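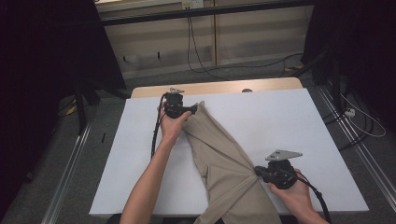
Section 4. Folding Trousers on the Board

Use this section for full-length trousers, jeans and work pants in adult sizes. For shorts, go to Section 5. For children's clothing, use the small-item method at the end of Section 6.

The Suvelden folding board is a flat white panel. It is meant to lie on a table or counter that is larger than the board on all sides. It is not an ironing surface.

Before you start

Clear the table and wipe it down. Crumbs and grit under the board will scratch both the board and the tabletop.

Lay the board flat with the smooth side up. Press on each corner. If a corner rocks, move the board to a flatter spot or put the thin pad (supplied) under it.

Empty all pockets. Close the zipper and the top button or hook. Take off any belt.

Check that the trousers are fully dry. Damp cotton folded and stacked will hold its creases and can smell musty by the next day.

CAUTION: Do not iron or steam on the board. The surface softens at 83 degrees C and will not go flat again once it has warped.

4.1 Laying out

1. Hold the trousers by the waistband and give them one firm shake.

2. Lower them onto the board with the waistband at the far end and the legs toward you. Legs will hang over the near edge of the board. Leave them hanging for now.

3. Take hold of the waistband at one corner and pull it up toward the top of the board. Keep the other hand on the side of the garment at hip level.

4. Pull gently in both directions until the fabric between your hands goes tight. The garment may lie at an angle across the board at this stage. Leave the angle until step 6.

5. Let go with the lower hand, move it to the opposite hip, and repeat.

6. Turn the whole garment until the waistband runs parallel to the far edge of the board.

7. Smooth the seat with the flat of your hand, working from the middle out to the side seams.

Note: Lightweight twill and chino fabrics slide easily on the board. Heavy denim does not. Lift denim to move it. Dragging it tends to bunch the pocket bags underneath.

4.2 Setting the pockets

Front pocket bags are the most common cause of a lumpy fold. Set them before you fold the legs together.

1. Slide a hand into each front pocket and push the bag down flat toward the knee.

2. Withdraw your hand slowly so the bag stays down.

3. Run a finger along the pocket edge. It should lie against the leg without gaping.

4. Check back pockets with flaps. Button the flap if it has a button.

For cargo styles, press the side pockets flat against the leg and leave the flaps closed. Thick cargo pockets will add to the finished height whatever you do.

4.3 Matching the legs

1. Fold one leg over the other along the center line so the outside of the back pockets faces out.

2. Pull the pointed part of the seat seam out to the side, then fold it back in so that the long edge of the garment is straight.

3. Bring the hems up onto the board. If the table is too short for the full length, turn the garment sideways and use the long side of the board.

4. Line up the hems. If one hem sits lower, hold both hems in one hand and the waistband in the other and pull lightly. Let go of the waistband first.

5. Smooth once from waistband to hem. Smoothing back and forth moves the top leg away from the bottom one.

Trousers with a pressed crease: match the four leg seams instead of the outer edges. The crease will then fall at the front and back of each leg where it belongs.

4.4 Folding

1. Fold the hems up to a point just below the waistband. Leave a gap two fingers wide.

2. Fold in half again toward the waistband.

3. For narrow shelves, fold once more into thirds. The stack will be taller.

4. Turn the folded trousers over so that the last fold faces you, and slide them off the board onto the stack.

Do not lift the folded trousers by the waistband. Put one hand underneath and keep the other on top.

NOTE: A stack of more than ten pairs will lean. Start a second stack beside the first, or turn every other pair end for end.

4.5 If the fold does not come out right

A ridge runs across the thigh.
The pocket bag has folded over on itself. Open the garment to the end of 4.1 and repeat 4.2.

The legs twist toward one side.
Usually the fabric itself has twisted in the wash. Match the side seams as far as the knee and let the hems fall where they want to. Forcing the hems together puts the twist into the seat.

Small creases stay after smoothing.
Creases from the dryer will not come out by hand. Press the trousers on an ironing board, let them cool on a hanger, then fold.

The board moves when you pull.
The table or the underside of the board is dusty. Wipe both with a dry cloth. If the table is varnished or waxed, use the Jostetti grip mat (sold separately, order no. 449).

The waistband rolls.
Elastic waistbands roll if they are stretched while you smooth. Lay the waistband down relaxed and hold it with one palm, then pull from the hips.

4.6 Care of the board

Wipe with a cloth dampened in warm water and a little dish soap. Dry it before use. Do not use bleach, scouring powder or solvent cleaners.

Dye from new dark denim can mark the surface. Wipe it off the same day. Older marks will fade with repeated cleaning but may not go completely.

Store the board flat or hung from both top holes. Boards stood on edge against a wall for long periods will bow. A board that has bowed slightly can be laid face down on a flat floor overnight with a few heavy books on it.

Changes in this section

Step 6 in 4.1 was moved so that the garment is straightened after both sides have been pulled tight. The earlier order made people straighten it twice. Thanks to Cherry Mae Macapagal and Evdokia Kyriakidis for the correction. The note on twisted legs in 4.5 is new.

Section revised Thu 11 August. Text: Leonora Castillo.

Continue to Section 5, Shorts and Skirts.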